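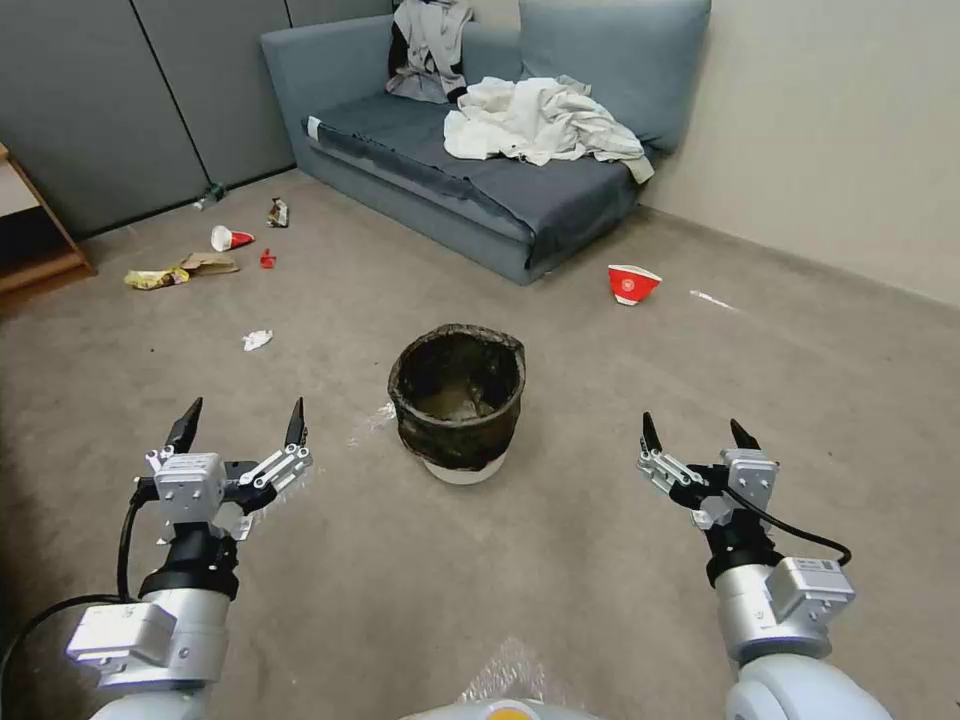
Home Audio > Room Acoustics and Treatment

Peak at 65 Hz on the sofa, gone when I stand up and walk forward

tapped_horn
Sep 26, 2026

Rented unit in Paden, small room, carpet on slab, painted drywall on the wall behind the sofa. One side is a partition panel and not a real wall. The right side is open to the next room past the end of the drywall.

Speakers are Clitance bookshelves crossed to a Clitance sub. The sub is usable down to 30 Hz. Measured with Besov, mic on a stand at ear height, windows closed, fridge off.

Symptom: large narrow peak at 65 Hz at the seat. Kick drum and male speech both sound thick. Waterfall shows it ringing well after everything next to it has decayed. With the mic moved to the middle of the room the peak is mostly gone.

The carpet does its job up top. Decay above 2,000 Hz is short, maybe too short.

Constraints: lease says no adhesive on walls, and I can't build anything floor to ceiling. What is the order of operations here?

quarterwave
Your back wall is a pressure maximum for every axial mode along that dimension. Any seat with its back cushion against it hears all of them at full strength. Move the sofa forward and remeasure before you buy anything.

Check the arithmetic too. Half a wavelength at 65 Hz is 8 ft 8 in. If either horizontal dimension or the ceiling is close to that, you have your mode. If the long dimension is twice that, it's the second-order mode and the null positions are different.

tapped_horn
Front to back is very close to twice that. Ceiling is under it.

quarterwave
Then second order, front to back. Pressure is high at both end walls and in the middle, with nulls a quarter of the way in from each end. Which doesn't fit what you said about the middle of the room being clean.

tapped_horn
I wrote middle, I should have written "a few feet in front of the sofa." I didn't mark the position. Will redo it with a tape measure.

dB_per_oct
EQ it. It's a peak, peaks respond to EQ, low-order modes are close to minimum phase, so a matched filter fixes the ringing as well as the level. One parametric band on the sub channel. Free and lease compliant.

quarterwave
At one seat. Walk forward into the null and you now have less of what you already didn't have.

dB_per_oct
He has one sofa. He isn't listening from the null.

quarterwave
Sofas have two ends. The side walls aren't symmetric here, so I'd expect the left and right seats to measure differently.

dB_per_oct
At 65 Hz on a mode that runs front to back? Show me a measurement where that matters.

slab_on_grade
Can we see the seating wall? "Partition panel" covers everything from an office divider to studs with board on one side, and those behave very differently in the low bass.

tapped_horn

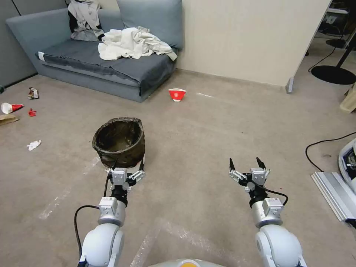
Seating position. Partition on the left, open area to the right of the wall.

No studs in the partition as far as I can tell. Knocking on it gives a dull low note. Sofa is fabric over foam, I don't know the foam type.

slab_on_grade
OK. So laterally you have a light panel that will pass or absorb a good part of the low end on one side, and an opening on the other. I wouldn't expect strong side-to-side modes. That agrees with front to back being your only real problem. The surface behind your head is the one to work on.

The cloth on the seat and the thing over the back are doing nothing at this frequency, in case anyone was going to say soft furnishings. They'd be a small help in the treble and you don't need help in the treble.

mylar_edge
Soft furnishings aren't nothing. A foam sofa is a lot of porous volume and it sits right at the boundary. I've taken one out of a room and watched the low end get worse.

slab_on_grade
Porous absorbers work on particle velocity. Velocity at the wall is at its minimum. A sofa is deep enough to get some of it back, agreed, but he already has the sofa and he still has the peak.

mylar_edge
Fine. My point was don't swap it for leather.

tapped_horn
No plans to. What about the Peixoto panels? They come in a freestanding version on feet, so no adhesive. The listing says 3 in thick and calls them bass panels.

slab_on_grade
3 in of porous material with no air gap will do very little at 65 Hz. What it will do is take out more midrange and treble, in a room where you've already said the top end decays too fast. You'd end up with a duller room and the same peak.

A tuned membrane trap would work. It has to be tuned to the mode and it has to stand where the pressure is, meaning behind the sofa, which happens to force the sofa forward as well.

dB_per_oct
Membrane traps are hard to tune at home. The ones I built came out off target and I had to reopen the cavities. EQ takes a minute to try.

quarterwave
Nobody is saying don't EQ. I'm saying EQ last. If you filter first and then move the sofa, the filter is wrong.

dB_per_oct
And then he changes one number. It's a parametric band.

tapped_horn
Remeasured. Tape on the carpet this time, same sub level for every position.

Sofa on the wall: peak as before.
Sofa forward by the length of my forearm: peak lower, still obvious. Ringing about the same on the waterfall.
Mic a quarter of the way in from the back wall: peak gone, broad dip in its place. So quarterwave's second-order guess looks right and my first report was sloppy.

I also measured the left and right seats with the sofa on the wall. Left is slightly lower. The difference is small enough that I wouldn't filter them separately.

dB_per_oct
Thank you.

quarterwave
Small isn't zero, but I'll accept it for this room. Where is the sub?

tapped_horn
Front wall, next to the left speaker.

quarterwave
So the source is at a pressure maximum and the listener is too. Worst pairing for this mode. Put the sub a quarter of the way in from the front wall, along the side, and it will drive that mode very weakly. Leave the sofa where you can live with it.

slab_on_grade
Seconded. If it goes against the partition side, check for rattle with a slow sweep. Unbraced panels buzz, and a buzz is harder to ignore than a peak.

mylar_edge
You will need to redo the delay to the mains after moving it. If Besov does alignment from the impulse, use that and not the tape measure. The sub's internal processing adds latency that distance won't tell you.

tapped_horn
Moved the sub. Peak at the seat is down to where I can see it on the graph but don't hear it on speech. Kick is still a bit heavy. The partition does buzz, lower than 65 Hz, closer to 30 Hz than I'd like. Folded towel between the panel and the baseboard helps some.

dB_per_oct
Now put one cut on what's left.

tapped_horn
Done, shallow. Decay at 65 Hz now matches its neighbors. I've dropped the Peixoto order. Still looking for something for the buzz that comes off when I move out.

slab_on_grade
Closed-cell foam tape along the bottom edge only, compressed and not stuck. Find the bottom channel first. If the panel sits loose in it, that's your noise source and the towel is in the wrong place.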